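Vavido Hand-Held Gripper, Set-up Guide
Section 6: Changing and adjusting the finger pads

Read this section completely before you begin. The work needs a clean table, good light and the small screwdriver from the Vavido tool bag. The same steps are valid for the left-hand and the right-hand gripper.

6.1 When to change the pads

Change both pads of a gripper together when the surface has become smooth, when a corner has lifted, or when cloth slips out during a normal closing. A new pad against an old pad pulls the cloth to one side. Spare pads are sold in pairs under order number 228. The older pairs with number 171 have another hole distance and do not fit this model.

CAUTION: Switch off the gripper and unplug the cable before you touch the screws. The arms can close with force when the power comes back.

6.2 Removing the old pads

1. Open the arms completely by hand. Do not push on the pads, push on the arms.
2. Put the gripper on the table with the screw heads facing up.
3. Loosen the screw beside the pad first, then the screw at the outer corner of the arm. Keep them in separate places, they have not the same length.
4. Pull the pad away in a straight line. If it sticks, move it gently from side to side. Never use a knife.
5. Repeat on the second arm.

Wipe the arms with a dry cloth. Old threads and lint collect in the long opening of each arm and must also be taken out. A soft brush is good for this. Do not use alcohol or the Clenania cleaning spray on the pads, only on the arms.

6.3 Fitting the new pads

1. Place the pad on the arm so that the slope points to the middle.
2. Insert both screws and turn them only until they touch.
3. Close the arms slowly by hand. The two pads must meet over their full length. If you see light between them at the tip, correct the pad position now.
4. Tighten the outer screw, then the screw beside the pad.
5. Open and close the arms six times and look at the screws again.

Note: Too much force damages the thread in the arm. A damaged arm cannot be repaired on site and must be sent to Solberg service.

6.4 Check in the drawer

Do this check after every pad change, also when the table test was good. A drawer has walls, and the arms need space on both sides of the cloth.

1. Connect the cable and switch on. Wait until the start tone has ended.
2. Put several pieces of folded or rolled cloth in an open drawer, on one side. Leave the other side free.
3. Hold the gripper over the drawer with the arms wide open and move it down slowly.
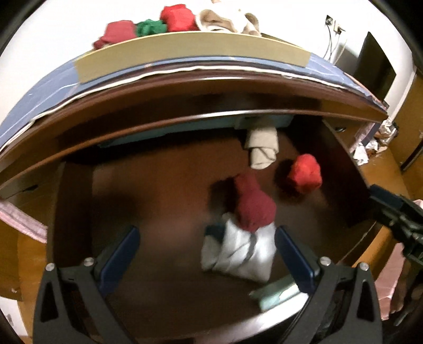 Fig. 6-1. Arms open over the drawer, pads apart, cloth in the right half.

4. Close on one piece, lift it over the drawer wall and keep it for a short moment. The cloth must hang quietly.
5. Repeat with a thin piece and with a thick rolled piece.

If the cloth slips, go back to 6.3, step 3. If a pad touches the drawer bottom before the other one, the gripper is held at an angle, or one pad is not seated fully.

6.5 After the work

Write the change in the service sheet. After the first 100 closings, check the screws again with the power off. For users with the Russo wall holder: hang the gripper with the arms open, so the new pads do not press on each other overnight.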